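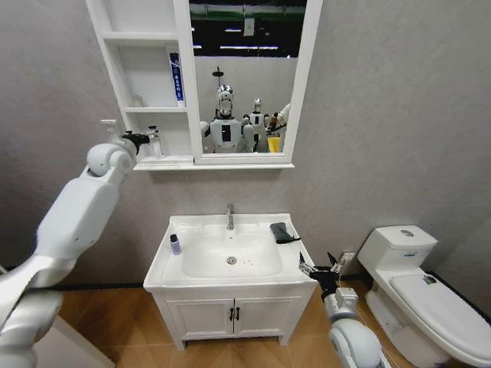 Most household manipulation policies are scored on whether the task got done. Madalena Caldeira, who leads the bimanual manipulation work at Vemitz, thinks that figure hides the part worth studying. Her group's latest result concerns the moment before contact, when a two-armed robot has to decide whether its view of an object is good enough to close the gripper.

"A success rate tells you the policy works or it doesn't," she said when we spoke on Tuesday. "It doesn't tell you which grasps were committed on bad evidence and came out fine by luck."

The method, called Daleo internally, adds a second output to the policy. Alongside the arm motion it predicts how far the final grasp point will move if the robot takes one more look from a slightly different head position. If the predicted shift is larger than the gripper's tolerance, the robot looks again. If it is smaller, it closes.

Bathrooms were chosen for the tests on account of the mirror. A mirror returns a second set of arms, a second gripper and sometimes a second copy of the target, all moving in step with the real ones. "The baseline had learned to treat moving arm pixels as its own arm," Caldeira said. "With a mirror in view that assumption fails, and it fails quietly."

Clear bottles and white fixtures on white shelving add to the difficulty. Depth readings on transparent plastic are sparse, and the shelf edge gives the camera little contrast to work with.

Training used 40 hours of teleoperated demonstrations. Normunds Ramanauskas, who ran the evaluation, held out 20 object arrangements and gave each policy 6 attempts on every one. Extra looks were capped at three per grasp. Without the cap, he said, the robot would sometimes keep looking until the trial timed out - "technically cautious, practically useless."

The largest gain was on shelf grasps beside the mirror. Grasps at sink height improved less, and Ramanauskas does not claim a difference there. "The arm comes in from above and the reflection is mostly out of the way. There wasn't much to fix."

One negative result will be in the paper. The group tried masking the mirror region before the images reached the policy. Shelf grasps improved, but the mask also removed a strip of the real shelf edge, and the arm began to clip it on approach. The mask was dropped in July.

Asked what comes next, Caldeira named wet surfaces, then corrected herself. "First we rerun everything with the cabinet mounted lower. All our demonstrations have it at one height, and I don't know yet how much of the result depends on that."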